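Sunday in Fonholm: a visit to the parliament open day

The regional parliament in Fonholm opened its doors to the public in December, the first time since the disputed vote in Cerdale. I got there at 10 and waited in line on the north steps with 200 other people. Bags were searched twice.
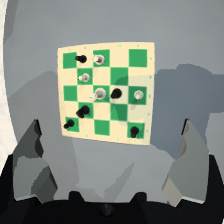
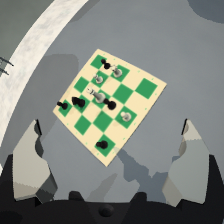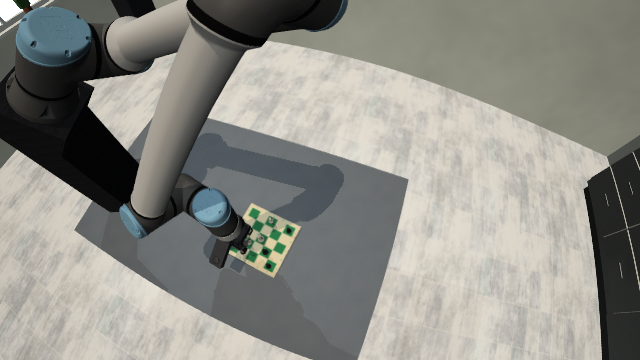

Computer renderings of a small green-and-cream chessboard.

Groups of 32 went in at a time. Our guide, Ilham Yeoh, has worked in the clerk's office for six years and kept to the schedule. We saw the main chamber, the press gallery and the room where the Niazi accord was signed. The table is still there — the flags have been taken down.

Three members took questions in the chamber. Most were about Cerdale and when the curfew would end. Yu-ting Su, who sits for Flerero, said a date would be put to a vote after the recess. A man behind me asked about the people still in detention and was told the matter was before the courts. He asked again and got the same answer.

Outside, a small group held signs across the road. Police stood by but let them stay. The last tour goes in at 3, and the cafeteria takes cash only.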